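News from the returns room

By Ditte Thygesen

If you've walked past the returns room at Mukorley lately you've probably heard the hum and wondered what we're up to in there. Well, we have an arm now! It started with us in November, and after a bumpy first few weeks (I'll spare you the story of the blown fuse) I can say I'd miss it if it left.

For anyone new: returns come in mixed. Folks send back whatever they like in one parcel, and somebody has to pick each piece out and get it to the right shelf. On a big day that's 936 pieces, and until last year every one went through our hands. My shoulder knew all about it.

These days the arm does the plain lifting from bin to bin, and the six of us do the checking, the repairs and the odd stuff. I've moved over to the inspection bench three days a week, which meant a course with Marinho and a lot of notes in the margins. Nobody's hours were cut, and I know that was the big worry at the meeting. What has changed is the chatting. We used to stand around one table and talk all morning, and now we're spread out, so we've pushed the coffee break to 24 minutes and made it the same time for everyone. Please keep it that way!

I still keep an eye on the bins, of course. Anything soft or shaggy makes me watch a bit closer, and so do glasses, after all the bent ones I've had across my bench over the years.
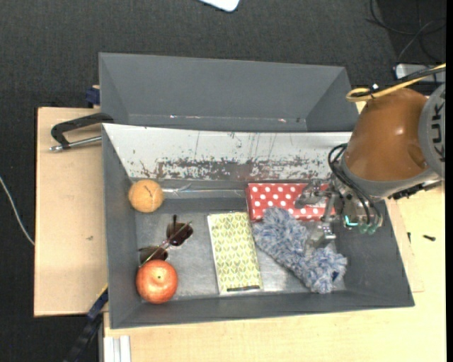
Fruit, sunglasses and a polka-dot box share a bin at the returns station.

If you'd like to try the inspection bench, the next course has room for two more. Come find me, or leave a note in the Trikell tray by the door.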